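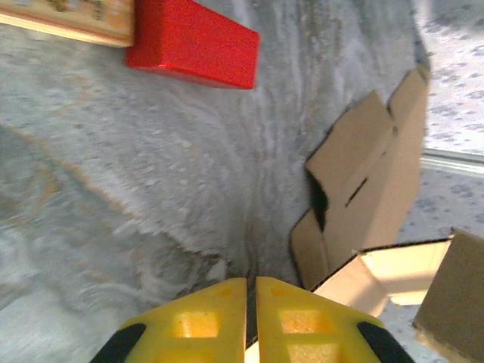
The email from Salinas came in before I'd even found my coffee, and it said we had 700 dollars. Not 700 a month, not 700 per arm. Seven hundred dollars until September, and would I please send a list of what the bench needed by noon?

Well, I had a list! I'd been keeping it on the back of a Dremik catalog since spring, and it ran down one side and started up the other. Spare fingers, rubber edging, cable (always cable), a second power supply so I could quit borrowing the one from the label printer. I typed it all up, added the prices, and got a number I decided not to look at for a while.

So I called Dremik. The woman on the phone was lovely and told me a gripper kit was 430 plus freight to Starkport. I asked if there was a discount for two. She laughed, and then there was this long pause, and she said oh, you meant it.

I did mean it. Two kits was 860, and I've been bad at math my whole life but I can see when 860 won't go into 700.

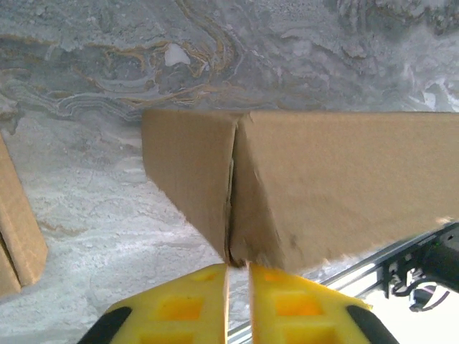
One kit, then, and 270 left for everything else. I wrote that down and underlined it, and right away started cheating. Did freight count? Could the cable come out of the office supply money, if I called it string? I'd gotten away with string once before, back when my boss still worked down the hall and signed things with his coat on.

Then Dralon called me back, which I hadn't expected, because Dralon never calls anybody back. They had five sets of fingers left over from a canceled order. No motors, no housings, only the fingers, and the man wanted them off his shelf so badly I could hear him leaning on it. I asked how much. He asked how much I had. I said I'd have to check — and then I sat there with my hand over the phone, looking at my underlined 270 and feeling like a kid at a yard sale.

"One-fifty," I said, "if you pay the shipping."

"To Starkport?" he said. "Lord." But he took it.

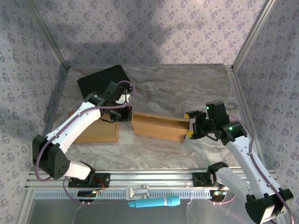
*Both arms and a pair of cardboard boxes, marble floor and all.*

I sent the list at eleven fifty-two. One kit, five sets of fingers, and whatever cable a hundred and twenty dollars would buy after freight. Salinas wrote back a minute later to ask why there wasn't any money in there for boxes.

I got out the catalog and started looking for a clean corner to write on.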